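10/5/21

Tire pressure first, as I want it written down before I forget it. Rear left was low again, rear right was where I set it. Same pump, same gauge, same floor temperature. I pulled the left tube, held it under water in the sink and got one slow string of bubbles from the base of the valve stem. Not a puncture, then. The rim hole has a burr on the inner edge and it has been working on the rubber every time I push off hard from that side. Filed it with the fine round file, wiped it out, fitted a new tube with a nut on both faces of the rim. That leaves 2 spare tubes in the drawer.

While the wheel was off I cleaned the axle and the quick-release pin. Hair, mostly, and grit from the gravel section on the Lillcombe path. Light oil on the detent balls, none on the sleeve.

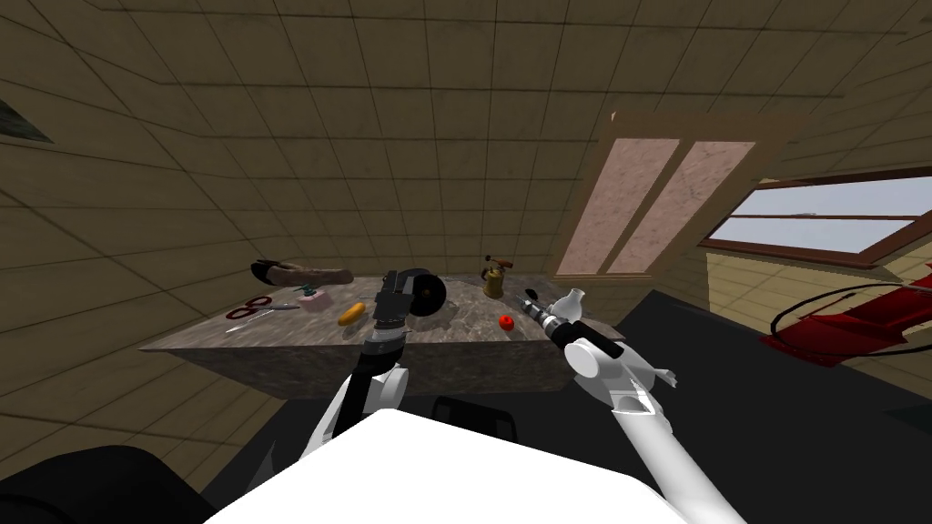

Table, with scissors at the front left corner.

Caster forks next. The right one flutters above walking pace. I tightened the stem nut an eighth of a turn, spun it, and it stopped dead, so I backed off until it would swing freely and settle without clicking. The bearings are the Broreo sealed type and are supposed to need nothing. The upper one on the right feels dry when turned by hand. I will order a pair and do both sides together, probably before December, when the salt goes down and everything takes twice as long.

Distance on the hub counter is 3,736 miles. The last set of caster bearings was already in when I started the counter, so I have no true figure for how long they lasted. I have noted today's reading on the inside of the tool lid.

Renato called at lunch about the curb ramp by the Lillcombe library. He took the digital level down there and got a cross slope that is fine at the top and bad at the bottom, where the new asphalt was laid over the old gutter. There is a lip as well. I can get over it with a run-up and the front wheels light. Estela can't, in the power chair, without the footplate catching, and she goes 2 blocks out of her way to the driveway by the pharmacy. She has written to the public works office once and had a form reply. Renato will send the measurements with her second letter. I said to include the position of each reading, or they will measure at the top and close the ticket.
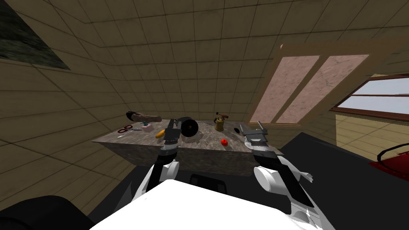 Arms over the work table, sloping ceiling above.

Cushion: air cells checked, no change. Cover washed and dried flat. The Gimum side guards rub the cover at the front edge and there is a shiny patch starting. Could move the guards out by one washer each. That widens the chair slightly, and the bathroom door has little to give. Left as is for now.

Estela's cousin in Cáceres sent a question about folding frames and old paving. My answer was that I would take a rigid frame for daily use and live with the awkward lift into the car – a folder loosens at the cross brace on cobbles, and you spend your evenings with a wrench.
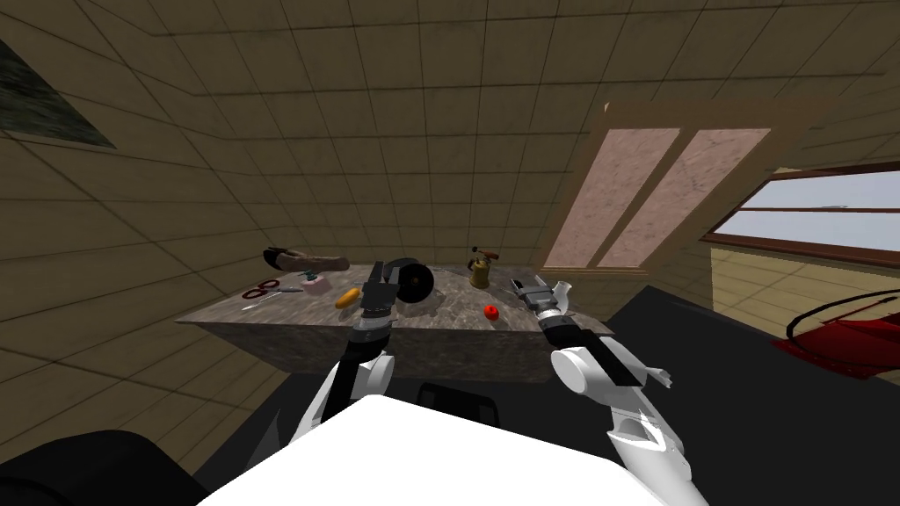 She replied that the car is small and the elevator smaller. Fair point. In that case a folder, with thread locker on the brace bolts and a check every month. I also told her to get the widest front casters the forks will take, soft ones, and to ask for a loan chair for a full day on her own street before paying for anything.

Brakes: left one slightly weak now that the new tube is at full pressure and the old one had been soft when I last set the clamp. Moved the clamp toward the tire, tested on the driveway facing down, then facing up. Holds both ways.

Push gloves are done at the heel of the right hand. Ordered the same again.

To do tomorrow: recheck rear left pressure before transferring, measure the caster bearing bore, find the receipt for the forks. Shoulder is stiff on the right, so the flat route.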